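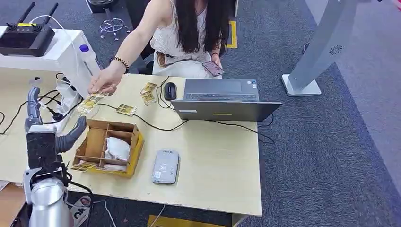
Travel Services - Project Updates
4/28/18 | Posted by the Passenger Services Team

We are very glad to send you this second update on the rebooking desk pilot at Surnelstead, and to thank you again for the grant that got it going. It has been a busy stretch, with two spring storms and a long fog delay, and the desk has been tested harder than we planned for!

Since the pilot opened we have helped 3,346 travelers whose flights were canceled or who missed a connection. Of those, 667 needed a hotel room for the night, and almost 70 percent of them had a voucher on their phone before they left the gate area. The old paper forms are still in a drawer for days when the network goes down, which did happen once in the Arthur concourse.

The slower part has been the link with Skustus, the small carrier that flies the Buvik route. Their booking system sends seat changes in batches, so our agents sometimes offered a seat that had already gone. We have asked for a live feed, and they hope to have it ready in May - we will believe it when we see it, but they have been lovely to work with.

We have trained six agents so far and would like to move some of the unspent printing money over to evening shifts, when the lines are longest. If you are happy with that, a short note back is all we need.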